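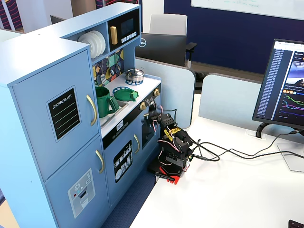
Banwood Table Kit

Banwood is a turn-based board game for one shared tablet and up to 8 handsets. The tablet shows the map. Each handset shows one player's hand, purse and secret orders. This repository holds the rules engine, the tablet client and the handset client. Art and sound are kept in a separate repository and are pulled in at build time.

Status

The rules engine is stable. The tablet client is in beta. The handset client runs but has no reconnect screen; a player who drops out has to scan the join code again. Saved games from before the November build do not load.

Layout

engine/ rules, turn order, scoring, save format
tablet/ map view, join screen, host controls
handset/ hand view, order entry, trade screen
cards/ card text and values, one file per card
tools/ card checker, replay viewer, map editor

Building

Run setup once, then build. The engine has no outside dependencies. Both clients use Sirko, our small drawing layer, which is included as a submodule. If the submodule folder is empty, the build stops with the message "sirko not found". Update submodules and run the build again.

Running a game

Start the tablet client first. It opens a local server on port 3000 and shows a join code. Handsets must be on the same network. The host can start once 2 players have joined. Guest networks that block traffic between devices will not work, and there is no relay server.

Cards

The base deck has 198 cards. Each card file has a name, a cost, a type and an effect. Effects are written in a short script language called Helmy. Its commands are listed in cards/COMMANDS. A card that fails the checker is left out of the deck and a warning is written to the log. The game still starts, so read the log after editing.

Card text is limited to four lines on a handset. Longer text is not wrapped onto a second page; the last words are dropped.

Maps

Stesham is the default map and the only one that has been tested with a full table. The other maps are playable but their starting positions are uneven. Map files store regions, borders and harbor links. The editor does not check that every region can be reached.

Known issues

Trades offered in the last second of a turn may be lost.
Rotating the tablet during scoring hides the totals until the next turn.
The replay viewer ignores undo steps.
On small handsets the purse overlaps the end-turn button.

Reporting problems

Attach the game log and the save file. State the tablet model, the number of handsets and the map. Logs are kept for the last game only, so copy them before starting a new one.

License

Code is under the MIT license. Card text and maps may be used in free, noncommercial projects with credit.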